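Guide de mise en route Mernix, chapitre 4 : enregistrer vos exemples

Prenez votre temps, tout se passe très bien quand on avance calmement.

1. Couchez la tour sur la table, côté ouvert vers le haut.

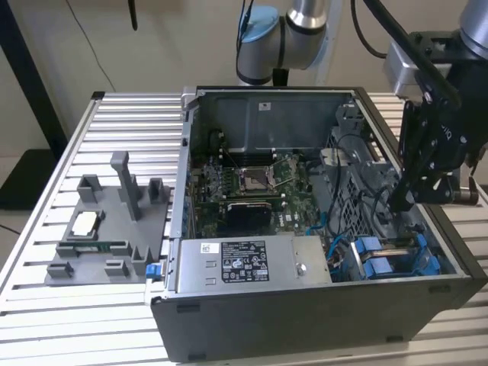
2. Ouvrez une session Malero et donnez-lui un nom. Gardez le support gris à gauche du boîtier pour toute la série, s'il vous plaît !

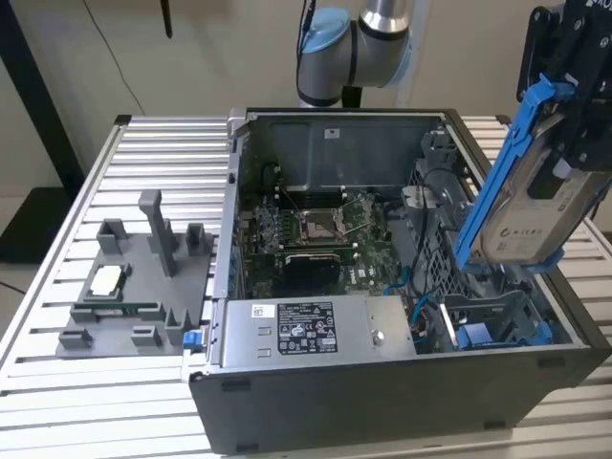

PRISE ET APPROCHE

3. Tenez le disque par son caddy bleu, puis approchez-le doucement de la cage. 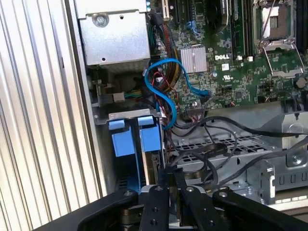 Équipe Apprentissage, Aranda

Remarque : visez 70 exemples par session, hésitations comprises.

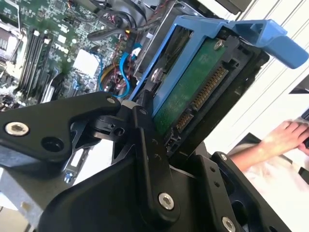
4. Enregistrez, puis notez la session.

Attention : gardez les mains loin de la pince.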